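Cinby Opens Orders for the Arkix Two-Arm Bench Kit

A ready-to-run pair of tabletop arms for classrooms, small labs and anyone who has ever wished for an extra set of hands

Cinby is delighted to announce that orders are now open for Arkix, a complete two-arm bench kit that our small team has been building, rebuilding and fussing over for longer than we care to admit. Arkix arrives with both arms, the front beam they bolt to, the control boards, the cabling and a printed guide written in everyday words.

We have always believed that light, flat things make the best test of a gripper, so much of our work has gone into the fingers. They are molded in yellow plastic with open pockets, and each carries a black grip pad along its outer edge.

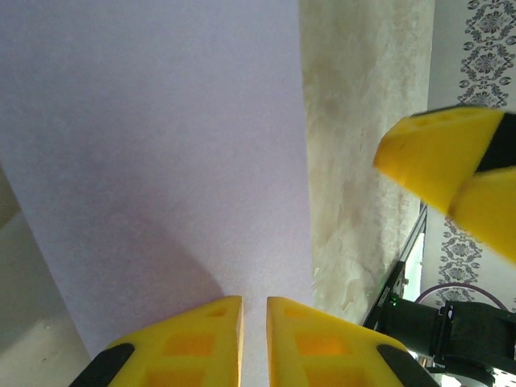 The yellow Arkix fingers over a lavender surface, with the second arm at right.

"People come to us wanting to try the jobs that take two hands, like passing a cup across or squaring up a sheet of paper," said Darcy Hinds, who leads product development at Cinby. "We wanted them to spend their first afternoon on that, and to leave the wiring to us — which I can tell you is a much nicer afternoon."

Both arms mount on a single aluminum beam, facing inward, so that they can meet over the middle of the table.

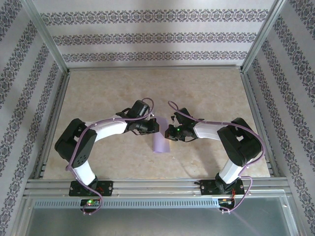 Two Arkix arms come together above a small lavender cylinder.

The optional Zetmont enclosure adds three walls and aluminum corner posts, and buyers may paper the walls however they please. Every kit comes with 20 practice tasks and 2 years of phone and email support from our partners at Danzer, who are patient and kind and very good at explaining things.
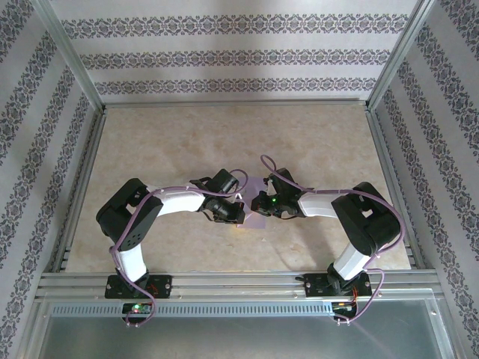 Page last updated: February

The first run is limited to 424 kits, with shipping to begin in three months. Schools and libraries may ask for a loan kit before they buy, and we warmly encourage them to do so. To place an order or arrange a visit, please write to the Cinby sales desk.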